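Reviews > Home and Garage > Dehumidifiers

Oslow 500 Dehumidifier, One Season In

I bought the Oslow 500 in March to deal with a workroom on the lower level of my house. The room has one small window and a concrete floor, and by late spring every cardboard box down there used to feel soft at the corners. A hygrometer on the shelf would read in the seventies for weeks. I paid $293 from a local store, which was the regular price.

The name refers to the floor area the maker says it can handle, 500 square feet. My room is smaller than that, with a low ceiling, so I expected it to cope. It does. Set to 50 percent, it took two days to bring the reading down the first time and has held it within a few points since.

Setup

There isn't much to it. You take off the tape, stand the unit upright for a few hours, push the bucket in until it clicks, and plug it in. The cord is short. I had to move a bench to reach the outlet, and the manual warns against extension cords. The casters roll fine on concrete but catch on the edge of a rug.

The control panel has four buttons and a two-digit display. You can set a target in steps of five, pick high or low fan, and run a timer. The display shows the target and not the current humidity unless you hold down the fan button, and I only found that in the manual. Keep a separate hygrometer if you care about the number. Mine reads four points higher than the machine does. 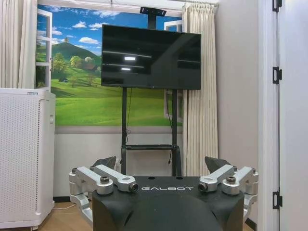 Noise

On low it makes a steady hum that I stop hearing after a few minutes. On high I turn the radio up. The compressor starting is the loudest part, a thump and then a rattle that lasts a second or two. With the door shut I can't hear any of it from upstairs.

Emptying the bucket

The bucket holds 8 pints. In June that meant emptying it every morning before work, and on one wet Friday I did it twice. It has a handle, but the handle folds flat and is hard to grab with a full bucket. Water slops out of the front corner if you pull quickly.

A garden hose fits the outlet on the back, though no hose is included. I ran one to the floor drain in July and have not touched the bucket since. If you have a drain, start with the hose. There is no pump, so the drain has to be lower than the outlet.

Compared with the others

Before this I had the Zerngate compact, which was $156. It was quieter and easier to carry, and in a closet or a small bathroom I would still use it. In the workroom it ran all day and never got below 60 percent. Cristóbal Saavedra, my neighbor, has the Suvarna in a similar room and likes the built-in pump, but his costs a good deal more and the filter is awkward to reach.

The Oslow filter slides out from the side. I rinse it once a month.

Verdict

Four out of five. It loses a point for the bucket handle and the short cord. I would buy it again for a room with a drain.

Related reviews
Zerngate Compact Dehumidifier
Suvarna Dehumidifier with Pump
Trirness Window Fan
Three Cheap Hygrometers Compared
Sealing a Concrete Floor: What We Used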